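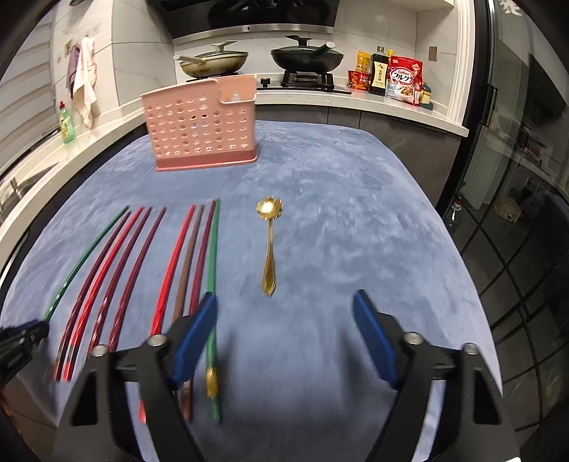
Chopsticks, spoon and the pink caddy on the blue mat.

27th August

The flatware cell at Bedow has been running on two shifts since the start of the month. It sorts chopsticks and spoons after the wash line and stands them in holders for the canteens we supply. Grillik built the arm and the controller. Furkum supplies the grip model, and the training material comes from hand-held grippers used in ordinary kitchens.

Chopsticks are the slow part. They are thin, they roll, and faceted lacquer throws reflections that upset the depth estimate. When several lie close to parallel, the model tends to treat two as one object. A soft mat helps because the finger pads can press down a little on either side of the stick. On our steel trays there is no give, so we lowered the approach speed and lost cycle time.

Current rate is 21 pieces a minute. A practiced sorter does nearly 59, though not for a full shift.

The job has changed more than the headcount. Sorting used to be a standing job at the end of the wash line. It is now a tending job: clear jams, swap full holders, log rejects, wipe the pads. The sorters moved over after two days of training. Wrist complaints have dropped. Complaints about boredom and about the alarm tone have gone up. The tone can be changed in the controller menu, and I have put in the request.

Pay grade is not settled. Tending is listed under machine operation at our Arsenault site and under general kitchen work at ours, for the same tasks. That should be fixed before the second cell is installed in September.

Still open on my list: pad wear, mixed lengths in one tray, and spoons that arrive nested. Nested spoons go to the reject bin and get separated by hand.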